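Kitley Hand-Teach Kit
by Dušan Matić, Flesedov
Page updated March 1, 2021

Hi, and thanks for stopping by the shop! I'm Dušan, I build these, I pack them, and if you write to the support address it's me who writes back (usually the same evening, slower if I'm soldering).

Kitley is a kit for showing an arm what you want it to do. You can do it two ways. Either you grab the arm by the wrist and walk it through the job with your own hands, or you sit a few feet away with the handheld controller and drive it. Both ways end up as the same kind of recording, so you can mix them in one project, and I do that all the time. I like to hand guide the big moves and then switch to the controller for the fussy bit at the end, when my own elbow would be in the way of everything.

I started on this after a long winter of typing waypoints into a pendant. If you've done that you know. Move, save, move, save, oops, delete, move again. With the kit you press the pedal, do the job, let go of the pedal. Done, that's one take! Then you do it again a little differently, and again, and you keep the ones you like.

What you get in the box

Handheld controller with wrist strap
Foot pedal (start, stop, throw away the last take)
Wrist grip ring for hand guiding, two clamp halves and a bag of screws
Junction box and power supply
Two cables, one short and one very long
License for Drilledum, our recording software, no yearly fee
Printed quick start, 16 pages, with my drawings (sorry about page 9)

Specs people ask me for

Saved takes per project: 132 before you need to archive
Controller run time: 14 hours on a charge
Arms at once: up to 2
Controller buttons: 5, all can be remapped

The controller

It's the part I've redone the most. The first version had a trigger like a drill, and my finger got tired way before the battery did. Now it's a soft squeeze lever, and how far you squeeze is how far the gripper closes. For a hand with fingers you map the lever to a grasp shape in Drilledum, and the thumb wheel opens and closes the thumb separately. It takes an afternoon to get comfortable. Please don't judge it on your first ten minutes, mine were terrible.

There's a scaling dial on the side too. Turn it down and a big motion of your hand becomes a tiny one at the arm. I leave it low for anything inside a container, where the walls are close and it's easy to bump the rim.

Hand guiding

The grip ring clamps on behind the tool. Squeeze it and the arm goes light, let go and it holds where it is. You need an arm that already has a free-drive mode, the kit doesn't add one. If you're not sure whether yours does, send me the model name and I'll look it up.

If your tool has a cable outside the arm, leave more slack than you think you need before you start recording. I've unplugged a gripper in the middle of a really lovely take more than once!

My tips for loose food

Dry goods are my favorite thing to practice on. Rice shows you everything about your takes, every little hesitation and every time you came in too steep. Use a wide bowl, start with a shallow pile, and smooth it out differently between takes so you don't end up teaching the arm one exact heap. Record a few takes where you only approach and back away. They're boring and I skipped them for months, and my results got a lot better once I stopped skipping them.

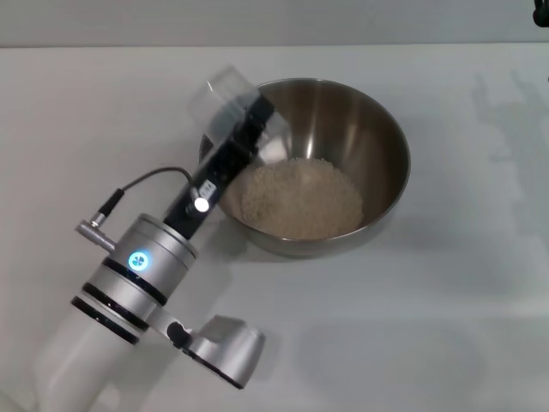
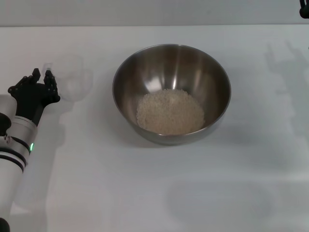 Rice in a steel bowl, once with the clear-fingered gripper, once with the black multi-fingered hand.

Ordering

Kits ship from our workshop in Zupan. The next batch is planned for August, and you can put your name down now without paying anything. Grippers, hands and arms are not included. Spare grip rings and pedals are on the parts page, and if you need a longer cable than the very long one, just ask and I'll make it up for you.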